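Free linen swap moves to Varma Hall, sheets and towels wanted

The linen swap is back and it's bigger. Doors at the old Varma Hall on Ellesora Street open at 9 a.m. Saturday, close at 2. Bring clean cloth, take clean cloth. No money changes hands.

Last time out, in September, the swap took in 2,197 pieces at the library basement and sent 1,515 of them home with somebody new. Mostly pillowcases and dish towels. What didn't go was washed again, folded and stored over the bakery, and it all comes out this weekend along with whatever gets dropped off before then.

Drop-off is already going. Side door, weekdays 4 to 7 p.m. Sheets, pillowcases, towels, napkins, tablecloths, plain yard goods over a foot square. Small stains OK if you pin a note on them. No pillows, no comforters, no bath mats — the hall turned away a whole vanload of comforters last week and would rather not do it agian.

Everything that comes in gets spread out flat on a white surface, looked over, smoothed and folded. Pale colors are the slow ones. Creases and shadows look a lot like stains until the cloth is lying flat, so mint, cream and light gray take longer then the darks.

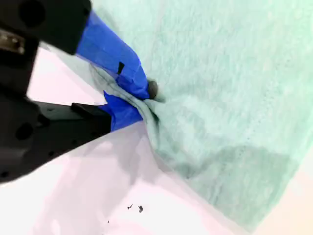

By Satish Hegde
Local News
Posted November 10, 2025

Pale green cloth on the sorting surface, bunched up into a fold.

Sizes will be marked on the shelf ends this year, a complaint from last time. Twin on the left as you come in, then full, queen, king. Towels in the back room. Napkins and odd sets by the stage, tied with string, please don't untie them to look.

Limit is one armload per trip, come back as often as you like after 11. Teachers and shelters can get in Friday evening, 5:30 to 7, but need to call the hall first.

Target for the weekend is 4,000 pieces in and out. Hall storage tops out at 2,000, so anything past that goes to the Tetamard Road thrift shop on Sunday morning.

Parking behind the hall is closed for paving. Use the Taron lot across the street, free till 3 p.m. Ramp entrance is on the north side. Rain doesn't change anything, the swap is indoors, but bag your stuff — damp cloth can't be taken at the door.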